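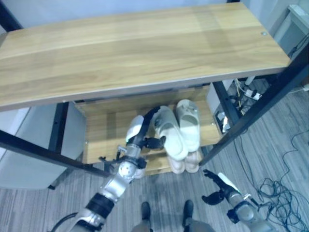 Ida Haberkorn has spent more than 1,000 trials trying to get a robot to tidy a shelf, and she would like it known that her own shelves are a disgrace. "I write the method down," she says. "I don't live by it."

The method is called Heo. It came out of Illumero's lab in Drundden in December, and its one idea is modest: before a hand closes, the controller has to bet on whether the grip will hold. Bad bets get scored. "It's a gambling habit with a log file," Haberkorn says.

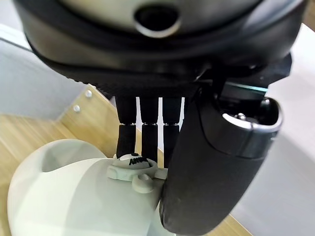
Three fingers above, a thumb at the side: the view from the wrist.

The earlier system, Edard, never bet on anything. It grabbed, and if the object slid away it grabbed again in the same spot, with what Haberkorn calls "great personal conviction." Heo gives up after two tries and picks a new angle.
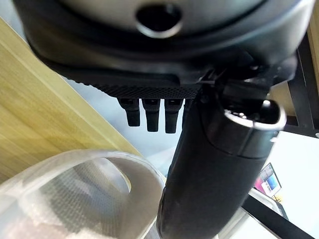 Giving up was the hard part to teach. The first six versions of the score made the hand so cautious that it hovered and did nothing, a strategy with a perfect safety record. "Technically our best results," she says. "I wanted to publish them out of spite." The fix was a small penalty for waiting – dull, and it took the whole fall to find.
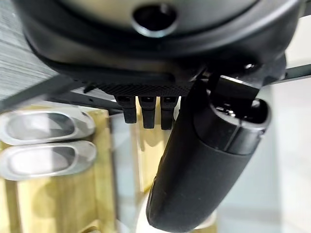
Does the wrist view replace the one from the head?

"We need both," Haberkorn says. "The head picks the thing to go after, and the wrist handles the last few inches, where the head mostly sees the back of its own hand."

She is now working on soft objects, and reports that the bets are going badly.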